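Two years in the Yorath archive, and the historian still hasn't unpacked. Boxes in the hall. We talk over a bad line at 7 in the morning, her time.

Her new book follows the draining of the Jivska marshes and what it did to the fishing villages downstream. Dull on paper, she admits. "People hear drainage and their eyes close. Then you tell them a whole town lost its water and they wake up."

The engineers kept great records. The villagers didn't, or theirs burned. So she went looking elsewhere: parish books, court fines, a ferry ledger from Gotetti with half the pages stuck together.
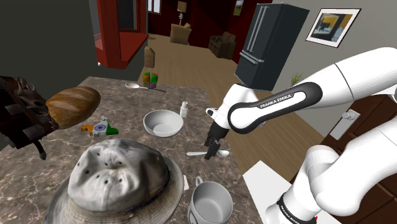 "The ledger was the turning point for me. You see the ferry runs get shorter and shorter, and then there's no ferry. No one wrote down why. They didnt need to."

Was it the state's fault, then? She won't go that far. Landowners pushed hard, she says, and two of the villages asked for the canals themselves. "They wanted pasture. They got it, for a while. Then the soil sank."

The second half moves to Hostolum, where the peat cutters held out longer. Best chapters in the book, for my money. She laughs when I say so, says thats the part her editor wanted cut.

Next up is a study of reed cutting and who had the right to do it. No title yet. She's back in the archive in August.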